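Our packing bench is getting a robot arm. What happens to the people on it?

Print this page | E-mail this page

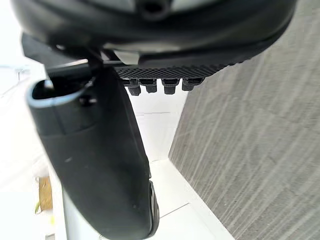

I work in a small warehouse that sends out homewares and garden bits, and I've been on the packing benches for six years. In August we were told that Clalleo, the company that owns us, has signed up for a Modari arm to do part of the picking into cartons. It's in now and running on one bench while they set it up. There are 38 of us on the floor across two shifts and 22 of those are packers.

The manager says no jobs will go. I have no reason to think she's lying, but she also couldn't tell us what our jobs will be once it's running properly. A couple of us have been asked to be "cell attendants" and nobody has explained what the pay is for that, or if it's the same classification.

What I want to know from people who have been through it:

Does the rate you're expected to pack at go up for everyone else once the arm is going?

Is the attendant job worth putting your hand up for, or do you just end up standing there clearing jams all day?

Is there anything we should be asking for in writing before it goes live?

I'm not against it. My shoulders are shot from the heavy cartons and I'd be happy to see those go to a machine. I just don't want to find out the rest after it's been decided.

Posted by benchfour

Print | E-mail

stitico_nights

We had two arms put in at the Stitico depot where I work, different make to yours, so take this as one site's story.

Rates first. Yes, ours went up, but it took a while. For the first few months the arms were slower than a decent packer and we were covering for them. Then the easy stock got moved across to the arms, boxes and anything with a flat side, and the people on the benches were left with the awkward stuff. Bagged items, floppy things, anything with a handle. The target stayed the same as when we had a mix of easy and hard, so in practice it was a higher target. It took a lot of arguing to get it changed. If you ask for one thing in writing, ask that bench targets be reviewed when the stock mix changes, and ask who does the review.

The attendant job. I did it for a bit over a year. You clear drops, swap the totes, wipe down the fingers and pads on the gripper when they get dusty, and restart the thing after a stop. It's a lot easier on the body. It's also a lot more boring on a good day, and on a bad day you have three people standing behind you asking when it'll be back up. What I didn't expect was how much less I talked to anyone. On the benches you chat. At the cell you're on your own inside a fence line with the noise.

Things I'd ask before it goes live:

Is attendant a higher classification? Ours was graded the same as packer until the union raised it, then it went up one level with no back pay.

Who gets trained, and is it by seniority, by test or by who the supervisor likes?

Can you go back to the bench if you hate it, and on what rate?

Who is allowed to go inside the guarding, and do they have their own lock for it? Don't let anyone tell you it's fine to reach in while it's paused. Paused and isolated are different things. You want your own lock and tag on the isolator and the only key in your pocket.

Are they logging stops against the attendant's name? Ours were. It made people hide small faults, and then the small faults turned into big ones.

On jobs, no one at our place was sacked. They stopped replacing people who left, and they cut back the casuals who used to come in for the busy months. So "no jobs will go" was true if you were permanent and looked at it a certain way. Ask what happens to casual hours.

dunnopacker

get the attendant job, its easier and you sit down half the time. my cousins work has them and they all love it. dont stress

meijer_road_rep

I'm a delegate at a site on Meijer Road, so I'll stick to the process side.

Check your agreement for a clause on consultation about major workplace change. Most have one. It usually says the employer has to talk to you about the effects and give you information in writing, and that they have to consider what you say back. It doesn't give you a veto. What it does give you is a reason to ask for a meeting with minutes. If the arm is already on the floor, put the request in now, while it's still being set up.

Ask for the risk assessment for the cell and for any changed benches beside it. Your health and safety rep is entitled to see it. If you don't have a rep, that's your first job.

On the heavy cartons, get it confirmed that those are going to the arm. I've seen it go the other way. Ours handled up to a certain weight and the people kept everything over it, so the average lift on the benches got heavier. We went through 2000 lines of stock with the supervisor to sort out which ones the arm could take, and 1037 stayed with us. Nearly all the heavy ones were in that lot. We got a lift table out of it, but only after two shoulder claims.

I'd disagree a bit with stitico_nights about waiting on the union for the grading. Ask for the position description first. If there are duties in it that aren't in the packer's one, such as fault clearing, restarts or recording data, you've got most of your case on one sheet of paper.

benchfour

Thanks, this is a big help. I hadn't thought about the stock mix at all. We've asked for the position description and been told it's still being written, so we've asked to see the draft. Two of us are putting our names down as health and safety reps.

Print | E-mail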